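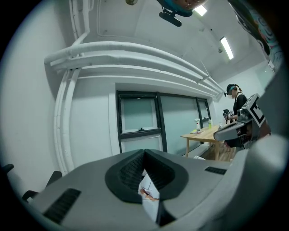 Fig. 4. White walls, gray housing.

4.2 Setting up the Giraldo label printer

1. Load the roll with the labels facing up. It holds 800, or 799 if you start over after step 3.
2. Close the lid until it clicks. A second click means you have broken the latch.
3. Hold Feed until one blank label comes out. Throw it away.

Caution: Do not peel labels near the cutter. Ask Zlatko Kadrić in Parts, who did.

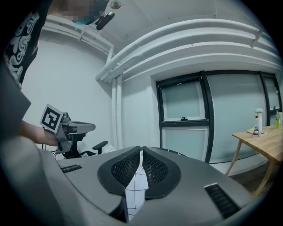

Print width is set at the factory for shelf tags, and you'll want to change it before doing anything else. Choose Menu, Width, then Wide. Keep the printer on a desk of its own and park your chair clear of the power cord — a black office chair with armrests, like the one in Fig. 5, will find any cable near its base.

Note: Error 305 means the roll is empty. It also means the roll is full. Open the lid and look.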